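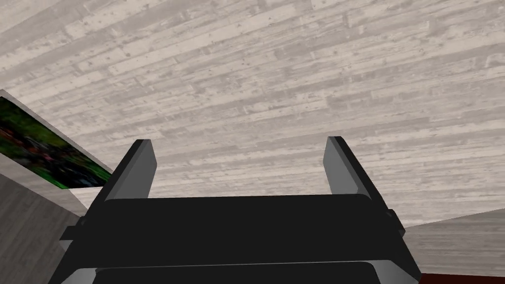
Figure 1. Right gripper of the simulated cell, fingers apart, as rendered in the wrist view. Nothing is held between the fingers.

Unit 4: Setting Up and Maintaining the Wrist View and Parallel Gripper
Course handout, Simulated Workcells
Prepared by Imani Lyons; laboratory section supervised by Myrtle Marchetti

4.1 Purpose of this unit

Students have so far worked with the Kerkton cell as a finished model. In this unit they take responsibility for it. The cell is a two-armed robot placed in a furnished room, and every group receives its own copy at the start of the February laboratory period. Each copy must be set up, checked and kept in working order by the group that holds it. Faults introduced by one member of a group are the responsibility of the whole group.

The unit is concerned with the right gripper only. The left gripper is treated in Unit 5, and its settings should be left as supplied.

4.2 Terms used

Palm: the broad block from which the fingers rise. All finger positions are measured from the centerline of the palm.

Finger: one of the two parallel plates that close on a part. The inner face is the face that meets the part. In Figure 1 the inner faces are the lighter gray surfaces, and the outer faces are black.

Opening: the distance between the inner faces, measured at the tips.

Wrist view: the rendered view attached to the gripper. It moves with the wrist and has no position of its own in the room.

Home file: the stored set of joint values to which the arm returns on reset.

4.3 Before starting

Copy the cell from the Sivalwood server to the local drive. Do not open the model directly from the server; two groups lost their work last term when the connection dropped during a save. The copy occupies up to 983 megabytes once the room textures have been unpacked, and students should confirm that this space is available.

Open the cell in Rellum and load the home file before changing any value. If the program reports a missing texture, stop and report it to the laboratory supervisor. Replacing a room texture with one from another unit will cause the comparison in Section 4.6 to fail.

4.4 Setting the fingers

The two fingers are driven by a single command but are modeled as separate joints. A coupling rule requires the right joint to repeat the motion of the left joint in the opposite direction. The rule is stored with the gripper and is not copied when a finger is duplicated. A student who rebuilds a finger must therefore enter the rule again by hand.

Proceed in the following order.

1. Set both joints to zero and confirm that the inner faces meet along their full length.
2. Command the fully open position. Wait for the motion to finish.
3. Read both joint values from the table. They must be equal in size and opposite in sign.
4. Command the closed position and read the values again.
5. Repeat the opening and closing motion for 300 cycles, using the supplied script.
6. Read the values a final time and enter them in the maintenance log.

The position of the fingers should be judged from the joint table. It should not be judged from the wrist view. In Figure 1 the tip of the right finger appears slightly higher than the tip of the left, and the plates seem to lean away from each other. A tilted viewpoint close to the palm can produce this appearance when the joints agree exactly. Students have in the past "corrected" such a difference by changing a joint offset, and the cell then failed at the first grasp.

4.5 Setting the wrist view

The wrist view is fixed to the palm by an offset consisting of a position and a rotation. Both are listed in the view panel under the name Obi, the label used for this view throughout the course. The supplied values place the viewpoint behind and below the gripper, looking toward the fingertips.

With the arm in a raised position and the fingers directed upward, the view should contain both fingers, the gap between them and a large area of the ceiling. The palm is expected to take up much of the lower part of the view. This is normal for the Kerkton cell and does not call for adjustment.

Two faults occur often. In the first, the viewpoint has been attached to the room and not to the palm. The view then stays still while the gripper moves through it. In the second, the viewpoint has been moved too far forward and lies inside the palm, so that surfaces disappear or show their reverse side. To correct either fault, select the view, clear its parent, attach it to the palm and enter the supplied offset again. Do not drag the viewpoint into place with the mouse.

4.6 Checking the surroundings

The room is part of the cell and must be checked along with the machine. From a steep upward angle such as that of Figure 1, the pale plank ceiling provides a convenient reference. The boards should run continuously, without gaps or flickering where the ceiling meets the walls. The framed picture on the left wall is also useful: where a finger passes in front of it, the finger must hide it cleanly. If the picture shows through the finger, the draw order has been altered and the room must be reloaded.

Save one view at the open position and compare it with the reference view held on the server. The comparison tool reports the number of pixels that differ. A result of 327 or fewer is accepted. A higher result is to be investigated, beginning with the lighting settings and then the offset of the view.

4.7 Routine maintenance

The cell is to be checked at the opening of every laboratory session, before any grasping exercise is run. The check consists of a reset to the home file, one full opening and closing motion, and a reading of both joint values. The result is entered in the log with the initials of the student who carried it out.

A model does not wear as a machine does, but its settings drift through use — an offset changed for a trial and never restored, a contact value raised to hold one difficult part. Any temporary change must be written in the log before it is made and struck out when it has been reversed.

If a fault cannot be found within the session, save the faulty cell under a new name and return to the last good copy. Faulty copies should not be deleted. They are used in the review session at the end of the unit.

4.8 Work to be submitted

Each group submits its maintenance log, the saved wrist view at the open position, and a written account of one fault found and repaired. The account should state what was observed, which values were read, and in what order changes were made. Groups that found no fault may request a prepared cell from Myrtle Marchetti.

Reading for the next unit: Rellum user guide, chapters on contact and friction.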